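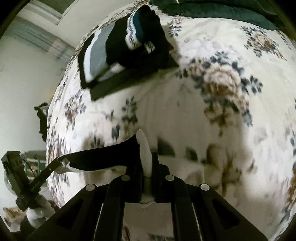

Saturday, April. Laundry task, second apartment.

Started at 9:40. The plan for the day was 32 episodes of "pick one garment from the bed, put it on the pile", all with the hand-held gripper, all single hand. Finished 21 that I would keep. The other ones are still on the card in case Tapia wants bad examples too, but I marked them as rejected in the sheet.

Socks are the slow part. When I take a sock at the middle, both ends hang down and the policy from last month did not learn where to let go. So today I tried to grasp near the cuff every time and carry it with the long part hanging behind. It feels unnatural for my wrist, but the motion looks more equal between episodes when I play it back. I would like that we all do it the same way, otherwise we mix two styles in one set again, like it was with the towels.

Dark socks on the flowered quilt: I was afraid the pattern would confuse the tracking. I checked five recordings with the Statell script and the trajectory was without jumps. On the plain sheet in the first apartment we had lost tracking two times, so maybe more texture is better for us -- to be confirmed, I did not compare it properly.

Problem with black on black. The fingers are black, and when the garment is black also, I cannot see well in playback at which moment the jaws close. The width signal from the gripper is fine, so for training it is perhaps no matter, but for the person who labels it is. Idea: a strip of light tape on the inner side of the finger tips. Before doing it, ask at Iltley if they change anything on the fingers in their set, because we want to merge with them later.

Cable of the device on the mount: mind it when turning the wrist to the left. It touched my sleeve in episode 10 and I repeated this one.

Time per episode is still too long. Most of it goes for putting the clothes back, not for the recording. With this speed the 2000 episodes for Mitorex will not be ready when we promised.

For next session:
-- mix in light clothes, too much black now
-- change the place of the pile between episodes, I forgot it in the first half
-- copy the card before lunch and not after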